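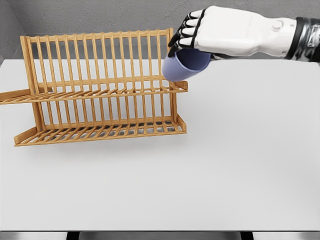 The team at Drirnton does not begin with the robot. It begins with a cup. "People think we are building a machine that washes dishes," the head of data collection told me in the small office they rent from Bedier. "First we must build a collection of good examples, and this is slow." In the simulated kitchen task, a white hand with black fingertips holds a lavender-blue cup by the rim, tilted, close to the top rail of a wooden dish rack. For her, this moment is the hardest one. "When the cup is so near to the rack, a small mistake in the wrist is enough."

Each example is made by a person who guides the simulated hand from start to finish. The operators work from 9 in the morning, and a good one can record 200 attempts before going home. Not all of them are kept. "We throw away the ones where the person hesitates for long," she said. "The model learns the hesitation very well – better than it learns the cup."

I asked her why they do not collect everything with a real arm. She answered that they do both, but in simulation they can change the position of the rack between two attempts in a second. The project, called Warrier, now has 17 tasks, and seven of them use a rack of some kind.

Did she have doubts in the beginning? "Yes, many. Our first model put its cups beside the rack, always on the same side. We looked for an error in the code during two weeks, and then we found that most of our operators had started from the same position. So we mixed the starting positions, and it became better."

In October the group will share its recordings with a partner laboratory in Zernham. Until then she wants more examples with plates – "thin ones, which the fingers do not like."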